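Where Does the Kitchen Heat Go? My Term Project on Tile, Steam and Tired Grout

Jarrah Tamihana
Building Materials, second-year project report

Why I picked this

I grew up in a rented house in Estudley where the kitchen wall had a gray stripe above the counter that never came off. My mom scrubbed it, my aunt scrubbed it, I scrubbed it for pocket money. When we got the list of project topics in February and I saw "surface finishes in small homes" on it, I knew exactly what I wanted to look at - that stripe! It was grout, of course, and grout is a lot more interesting than I would have guessed at age ten.

My question was pretty simple. If you tile a wall and people cook and wash up next to it every day, what goes wrong first, and does the size of the tile change the answer? I wanted to keep it to things I could measure on a student budget, so no lab machines, just sample boards, a kettle, a notebook and more patience than I normally have.

What I already knew and what I had to look up

The basics were covered in class. Glazed ceramic hardly takes in any water through its face. Ordinary cement grout does, and once water gets in it carries grease and soap along with it. What we hadn't covered was how much the joints add up. On a wall with small tiles you can end up with a surprising amount of grout, and all of it has to be cleaned by somebody.

I also read up on adhesives, which took me way too long (there are so many bags of gray powder in the world). In the end I used one adhesive for everything so it couldn't muddy the results. My supervisor had warned me that last year's group changed adhesives halfway through and had to throw out half their numbers.

The boards

I made 16 sample boards out of cement backer board, all cut to the same size. Half of them got small square tiles and the other half got large ones. Within each half I split the boards again, so that four were grouted with plain cement grout and four with the same grout plus a brush-on sealer. The tiles were plain glossy white seconds from a shop called Drotum, who were really nice about letting me dig through the bin on a Saturday. The sealer was a water-based one from Vollport.

Cutting was the worst part. I broke a lot of tiles before I got the feel of the cutter - you score once, firmly, and then you stop fussing with it. I kept going back over my score line and that's exactly how you get a ragged edge. By the last few boards I was almost good at it.

I let all the boards cure for 8 days before touching them. The bag said less would be fine, but our workshop is cold and I didn't want to take chances.

Square tile in the kitchen

Square tile is the classic choice behind a counter, and I think it earns that. The layout is easy to plan, you can start from the middle and work out, and if one tile cracks you can chip it out without wrecking a pattern. An off-white shade is also kinder than bright white when the grout starts to yellow a little, and the joints don't jump out at you as much.
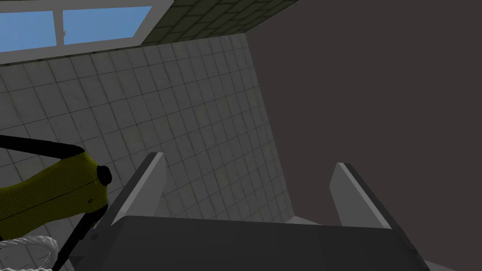
Figure 1. Square off-white wall tile in a computer-rendered setting.

The downside is the cleaning. Flat tile wipes down in a second, but every joint is a tiny ditch, and a square grid gives you ditches in both directions. Water running down the wall slows at each horizontal joint. I could see this on my own boards when I sprayed them with colored water, and the drips spread sideways along the grout before they carried on down.

Testing

Each board went through the same routine. I held it over a steaming kettle, brushed on a mix of cooking oil, tomato paste and dish soap, left it overnight and wiped it with a damp sponge in the morning. I used 300 grams of the mix per round, split evenly between the boards. My roommates would like it noted that our apartment smelled like old pizza for most of the project.

After the last round I scored the staining by eye against a gray scale card, and I asked two classmates to score the boards too without telling them which ones were sealed. We agreed most of the time. Where we didn't, I took the middle score.

What I found

The sealed boards won, and it wasn't close. Every sealed board scored lighter than its unsealed partner, small tile or large. The unsealed small-tile boards looked the worst overall, mainly because there was so much more joint on show. If you look at one single joint up close, though, the stain was just as dark on the large-tile boards. So tile size changed how dirty the board looked and didn't change how dirty the grout got. I found that really satisfying!

One thing I didn't expect was that two of the unsealed boards had hairline cracks in the grout near the corners. I think I mixed that batch too wet. The stain went straight into those cracks and no amount of sponging got it out.

What I would change

I would use more than one color of grout. I'd also like to run the test much longer, because a few rounds with a kettle can't stand in for years of dinners. The older textbook I leaned on, by Ziółkowski, suggests up to 3000 wipe cycles for a proper wear test, and my arm says no to that without some kind of machine.

I would also label the boards on the back with something better than pencil. Steam and pencil don't get along, and I spent a whole evening matching smudges to my notebook.

For my mom's kitchen, I've already ordered the sealer. The stripe is probably there for good, but I'm going to rake out the old joints over the break and regrout that one section, then seal it properly once it has cured.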